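Tasix hand-held grippers, two months in

I bought my pair of Tasix grippers in December, right before the holidays, which meant they sat in the box for a while and I felt guilty every time I walked past them. Since then they've had plenty of use, so I figured it was time to write this up for anyone deciding between these and the Edeo set we had before.

First impression: light! I'd gotten used to the Edeo pair, and after a morning with those my wrists would be complaining by lunch. With the Tasix I can do a session of 70 short takes and still want to type afterward. Minttu Lehtinen, who shares the lab with me, has smaller hands than I do and she noticed the difference even more. The trigger has a long, soft pull, and I like that a lot for thin stuff (pens, cable ends, spoons) where you want to ease the fingers shut. For fast grabbing it's a bit mushy. You get used to it, but I still wouldn't call it crisp.

The fingers are curved and have some give to them, so they wrap a little around whatever you close them on. Markers are my standard test object, boring I know, but a round slippery barrel tells you a lot about a gripper in a short time. 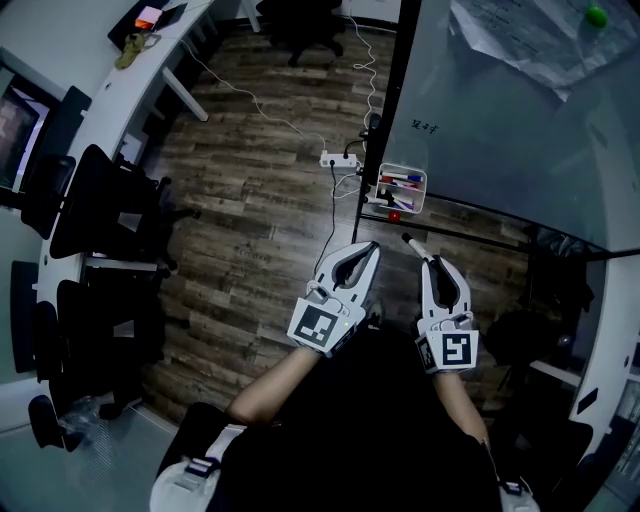 Do you need both hands to get good data out of these?

One gripper is fine for simple pick and place, and the software treats each side as its own device, so you can start with a single unit and add the other one later. I'd still get the pair if you plan on anything with lids, bags or folding.

Tracking is the part I was most nervous about, and it's been good. Under our ceiling lights I lost the pose on 2 takes out of the first 39, both times when I'd turned my wrist way over. The Edeo set did worse than that on a good day. Calibration takes roughly 18 minutes if you follow the booklet, less once you know which steps you can do from memory. The booklet itself is rough going, though. Page order makes no sense and the part on pairing is tucked in after the warranty.

Things I don't love: the charging port cover is fiddly, the finger screws want a tiny hex key that I have already lost, and spare fingers only come as a full set. I ordered mine through Van Damme and they showed up fast, but I'd have been happy to pay for just the one.

Would I buy them again? Yep, for the weight alone. If you mostly do quick, rough grabs and you've got strong wrists, the Edeo pair is cheaper and the trigger is snappier - try both if somebody will lend you a set.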